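Password reuse on the Tralemville student portal
Project report, intro to web security
Fouzia Sandhu and Tomos Pritchard

What we set out to do

Find out how easy it is to guess your way into accounts on a typical small login page, and what cheap fixes do about it. We did not touch the real portal. Built a copy called Flenden, same login flow, same password rules (8 characters, one number), fake users only. Everything ran on a laptop with the wifi off.

Setup

Flenden has 2,107 accounts. Passwords came from a script Tomos wrote that mixes common words, team names, years and a small share of properly random strings. Not perfect, real people are weirder than a script. But close enough for a class project.

The guessing tool is called Mevitz. Takes a list of the 1,000 most common passwords that pass the rules and tries them one at a time against each username. Nothing clever. No proxies, no timing tricks.

Three runs:
Run A, no protection at all.
Run B, lockout after five wrong tries, lasting 24 hours.
Run C, same lockout plus a one-time code from an app.

What happened

Run A was bad. No slowdown, no warning, nothing in the log except a long column of failed logins that you'd only see if you went looking. Most of the word-plus-year passwords fell. The random ones all held.

Run B stopped Mevitz on most accounts but we found a problem right away. Anyone who knows a username can lock that person out on purpose. Fouzia did it to the whole test database by accident. Also the lockout counter reset if you logged in to a different account in between, becuase we had tied it to the session and not the username. Our bug. Fixed it and ran B again, the numbers in the appendix are from the second try.

Run C, zero accounts opened. A few correct passwords were found but the code page stopped the login there. Flenden showed a different error for right password/no code than for wrong password, so an attacker still learns which passwords work. Should be one message for both.

Problems along the way

Lost an afternoon to the password hashing. First version used a fast hash, switched to a slow one on advice from the Psarras handout and then the test server crawled. Had to cut the batch size to 2 users at a time. Also the log file filled the disk once, in May, right before the check-in.

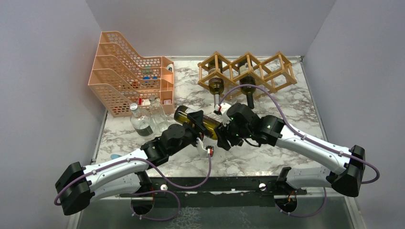 What we would do differently

Rate limit by username and by address together. Short delays that grow, in place of the long lockout. Check new passwords against a list of leaked ones when the account is made, that alone would have blocked nearly everything Mevitz guessed. Same error text everywhere.

Would also write the tests before the login page. We did it after and it shows.

Who did what

Tomos: password script, Mevitz, fixing the session bug. Fouzia: Flenden, logging, the charts, most of this write up. Appendix has the run tables and the config files.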